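Room check before opening, laundry and folding room, Wultell House
Room 6, Sat 16 August
Checked by: Fereshteh Ansari
Copy to: Babak Mirzaei

1. Door and passage
Door opens fully. The mat in the passage was turned up at one corner, I put it flat with tape. Please buy a heavier one.
OK with comment

2. Table, surface
Look along the top against the light and feel with the palm for splinters. I found no scratches and no stains. The grain looks a little like damage near the window side, but it is smooth. 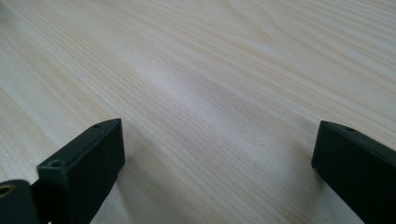 3. Table, corners and legs
Corners are rounded, good. One leg was loose in June and is now tight.
OK

4. Cable hole
It is near the far edge, right of the middle. No cable should hang down from it where people walk.
OK

5. Baskets
Check the rim and both handle openings for broken weave. A basket must stand fully on the table or on the floor. The green one was standing over the left edge, so I ask everybody to push it in before folding.
Not OK, please repeat to all 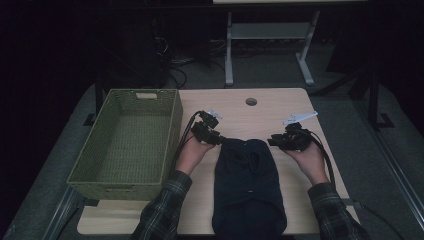
Item 5: green basket past the left edge of the table, dark garment to the right of it.

6. Iron and socket
Socket 437 has a cracked cover. I put a label on it. Do not use until Babak has changed it.
Not OK

7. Floor
Dry, swept.
OK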